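Search this site Go

Open Day at Janside Circuit
Sunday, February 24, 2019

Print this page | E-mail to a friend

The gates at Janside opened at 9, and the line for bacon rolls formed shortly before that. Admission was free, provided you parked somewhere near Omdale and enjoyed walking.

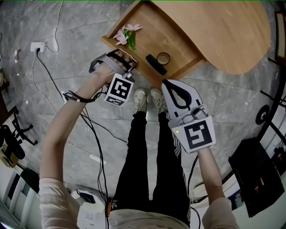
The Ustel Garage

Ustel Racing let us in two at a time to admire a 327-pound motorcycle we were forbidden to touch. A mechanic explained the new swingarm at length. I nodded in what I hoped were the right spots. The old one flexed too much; the new one costs more.

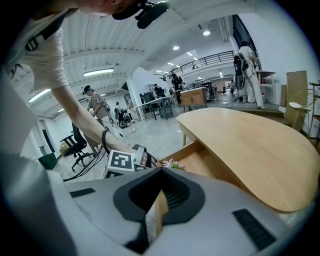 ON TRACK

Rain shortened the demonstration laps to 2, both of them behind the safety car. The Agarwal twin still sounded glorious at the speed of a school bus. The announcer put the crowd at 3,000 and must have been counting the marshals.
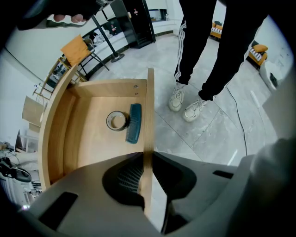

Roll of tape and a blue comb in an open drawer.

Racing starts here in November. I bought a cap, found the car before dark and would go again if they moved the parking lot.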